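Ticket: Mass axis drifts during long runs, peaks shift after lunch
Instrument: Skemeo benchtop mass spectrometer
Site: Vallambridge, analytical laboratory, ground floor
Status: Solved, waiting for closing by the customer
Priority: Medium

Original message

Good morning. We have a problem with our Skemeo and I hope I can explain it well, as English is not my first language. When we start in the morning, the calibration is good and all the reference peaks are in the right place. Later in the day the peaks move slowly to higher mass. The movement is small, but our method has a narrow window and then the software does not find the peak and reports "not detected". Last Monday we lost 16 samples in this way and had to repeat them.

What we have tried already:
- New calibration at midday. It helps for up to 2 hours, then the drift comes back.
- Restart of the control software. No change.
- Fresh calibration solution from a new bottle. No change.
- Another user account. No change.

The vacuum reading is normal all day. We did not change the method. The drift began in July, but I cannot say on which day, because at first we thought it was a mistake in the sample preparation.

Reply from support, Mostitz office

Thank you for the clear message. Please send us the log files from one full day, and also the temperature readings of the electronics compartment. You find them under Service, then History, then Export. Please do not recalibrate on that day, so that we can see the whole curve.

Please tell us also if something has changed in the room: air conditioning, other instruments, position of the bench.

Customer

The files are attached. The electronics compartment starts at 37 degrees in the morning and is at 44 degrees in the middle of the afternoon. I did not know that this value was recorded, so I have no older day to compare with.

About the room: the air conditioning is the same. The bench was moved a little closer to the wall when the new gas line was installed. I measured the space behind the instrument and my hand goes in, but not easily.

Support

The two curves have the same shape. The mass shift follows the temperature with a short delay, so we believe the cause is heat in the compartment and not the ion source or the detector.

Please do the following, in this order:
1. Put the instrument in standby and wait until the high voltage lamp is off.
2. Pull the bench forward until there is a full forearm of space behind the instrument.
3. Take out the rear air filter and look at it against a light.
4. Listen to the two rear fans. Both should run in standby.
5. Go back to operation and record one more day. 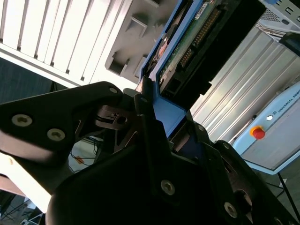
Blue holder with green circuit board, at the gripper.

Customer

I did the steps. The filter was grey and I could see almost no light through it. I washed it with water, let it dry overnight and put it back in the morning. The left fan runs. The right fan turns slowly, stops, and turns again. When I push the cable at its connector, it runs normally for some minutes.

The record with the clean filter and the bench moved: the drift is smaller, but it is still there. We can work with it if we calibrate at midday, but I would prefer a real solution.

Support

This is very helpful. The fan connector is probably worn, and we do not advise pushing it again. We will send a new fan with cable by Mekonnen, our delivery partner for your region. The part is covered by your service contract.

The exchange needs one cross-head screwdriver. Switch off the instrument completely for this work and remove the mains cable. Standby is not enough. Please note the direction of the arrow on the old fan before you take it out. The air must go out of the instrument.

Customer

The fan has arrived and I have installed it. One question: the new cable is longer than the old one. Can I fold it and fix it with a cable tie?

Support

Yes. Please keep it away from the fan blades and from the metal edge of the cover.

Customer

Done. The instrument was under vacuum again before the evening and I waited until the next morning to calibrate. After the full day the compartment was at 37 degrees, the same as in the morning, and the reference peaks did not move outside the window. I repeated it the day after with real samples and no peak was lost.

I have also written the filter cleaning in our maintenance list, once per month. Is this often enough?

Support

Once per month is fine for a normal laboratory. If there is powder work in the same room, please look at it every two weeks. You can also set a warning for the compartment temperature under Service, then Limits. It is off in the factory settings.

We leave the ticket open for one week in case the drift comes back. You can close it earlier with the button at the top of the page. Please send the old fan to Mostitz in the same box, the return label is under the foam.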